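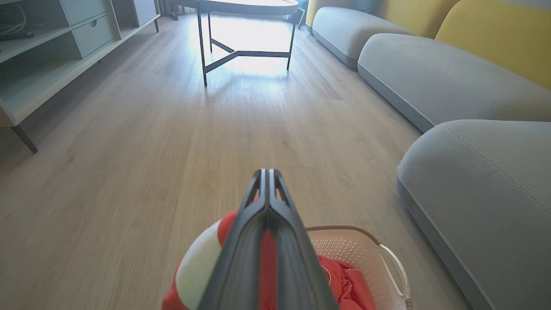
Subject: Re: Views used for grasp scoring, second round
Date: February 23, 2018

To the list,

I've now rerun the scoring comparison with the changes agreed in July. Summary first, detail after.

The set has 3,239 clips of cloth pickup and basket loading, all recorded on the Skusus two-arm platform in domestic rooms. After removing clips with a dropped stream or a clock offset over the limit, 1,142 remain for training and 614 are held out. The rest are unlabelled and were used only to pretrain the encoder. No room appears in both the training and held-out sets. That was the main fault in the first round, and it flattered every model we tried.

Each clip is labelled for one thing: whether fabric is held between the fingertips at the moment the gripper starts to lift. The labeller sees the wrist and head views side by side. The models see wrist only, head only, or both.

Results in words, as the table is still being checked:

- Wrist only is the best single view when the fingers are closed on a fold.
- Head only is better for garments that are already in the basket. From the wrist, a pile of one colour gives very little edge information and the model tends to call a grasp that isn't there.
- Both views together beat either alone, but the gain is smaller than reported last year. Most of the old gain came from the shared rooms.

The wrist model also does worse in rooms with strong window light on the floor. I tried fixed exposure on a subset and it helped, though not enough to change the ranking. Anyone using Drera for preprocessing should turn off its automatic white balance. It shifts reds between consecutive frames, and the encoder picks that up as motion.
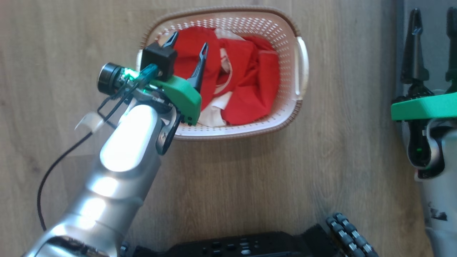

Bailly wrote:

> Two concerns with the July protocol. First, the label is taken
> at lift onset, but onset is found from joint velocity, and the
> two arms have different thresholds in the config. If the left
> arm triggers late, the wrist view has already changed and you
> are scoring a different event. Second, I would like to see the
> both-views model with the head stream delayed on purpose. If
> the score doesn't move, it isn't using the head stream for
> timing and a single still would do.

On the first point, agreed. The thresholds differed in the config shipped with Fledevar and I hadn't noticed. Both arms now use the lower value. Labels moved by more than one frame in some 4 per cent of clips, and I relabelled those by hand.

On the second, I delayed the head stream in steps up to half a second. The score is flat for short delays and then drops steadily, so timing matters somewhat, but a single still recovers most of the benefit. I'll add that as a separate row.

Still to do: the right-arm clips on their own, and a repeat with three different seeds. The split files and the corrected config are in the usual directory. Please don't mix them with the first-round splits, as the clip numbering has changed.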